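How to check the oil on an Astine estate

Park on level ground, switch off and wait 4 minutes. The Flondwood handbook says this is plenty, and the Flondwood handbook has never owned one.

Pull the dipstick, wipe it, push it fully home and pull it again. The second reading is the one you want — the first is mostly gossip.

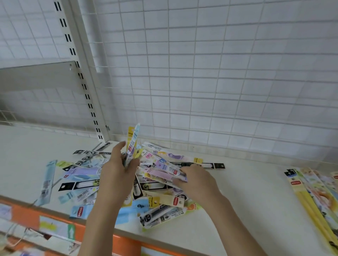
If the level sits below the lower notch, add 300 ml through a funnel, wait and dip again. Stop before the upper notch. Refit the cap, then check once more after 800 miles.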